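Shelf Life Starts at the Seal
5 March 2018

Most small bakeries that lose product early blame the recipe. Maja Jabłońska, who runs packaging tests at Culton, starts with the film. Her lab put 1,845 wrapped pastries through storage last October, all from one dough and one oven, and varied only the wrapper and the closure.

Two things drive staling in a flaky pastry. Water moves from the filling into the layers, and water vapor passes through the film in either direction. The first is set by the recipe. The second depends on film thickness, polymer type and the quality of the closure - and the closure is usually the weak point. A gathered neck leaves small channels between the folds. A heat seal has none if the jaws are clean and the dwell time is right.

Prekix, a wholesale bakery in Hourani, moved to heat sealing for runs above 2,000 pieces and kept hand closing for smaller orders. Jabłońska considers the split sensible. Over 6 days, hand-closed packs held their texture well enough for local sale. Past that point the layers softened and the crust lost its snap. 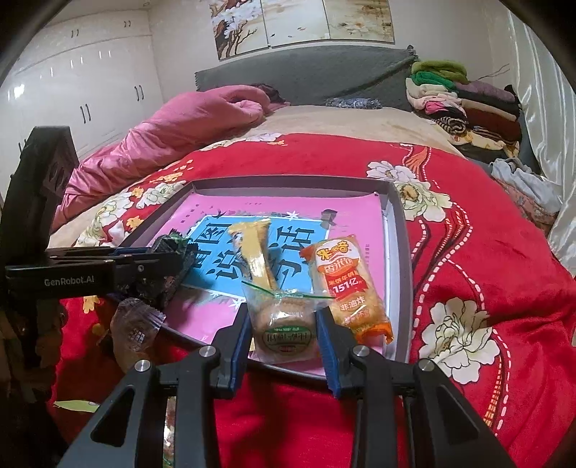 Storage temperature matters less than bakers expect, provided it stays constant. Swings cause condensation inside the film, and the crust takes up that water first.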